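Home | News | Training | Past issues | Contact

Paid time to learn: the Chisholm pilot moves up a gear

19 August 2022

We have been waiting months to write this one! The skills leave pilot in Chisholm, which started in March with 18 workers from two employers, now has 316 people signed up, and Viraner has just become the third company to join Didora and Perex on the list.

For anyone who missed the spring issue, the idea is simple. Each worker gets 10 paid days a year to spend on training that they pick themselves. It can be a course for the job they have now, a certificate for the job they would like next, or a stretch of shadowing in another department. The employer covers the wages, the town training fund covers the fees, and the supervisor has to answer a request within 3 weeks. A request can be moved to a different date, but it can't be turned down just for being in a busy season. That last rule took a lot of arguing, and we're so glad it stayed in.

The mix of people has been the best part for us. Bookkeepers have signed up next to forklift drivers, and the night shift at Perex (always the hardest group to reach with anything held in the daytime) has more names down than the day shift. Didora has put in for two evening groups of its own, one in payroll software and one in basic electrical work, and both filled before the posters were even printed.
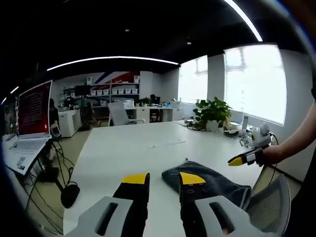
One worker at Perex wrote to us that the days are great but the wait for a certificate is too long, and that she finished her course in the spring and still can't put it on her record. She would also like the time counted toward her pay grade, which at the moment only happens at Didora. Both points are fair, and both are going to the next meeting of the pilot group.

Viraner staff can put in their first requests now. The form is two pages, and the second page is only needed if your course is outside Chisholm. If you work part time, your days are figured from your usual hours, so check the table on the back before you fill in the dates. Paper copies are at the front desk of the training office, and we'll print the fall course list in the next issue.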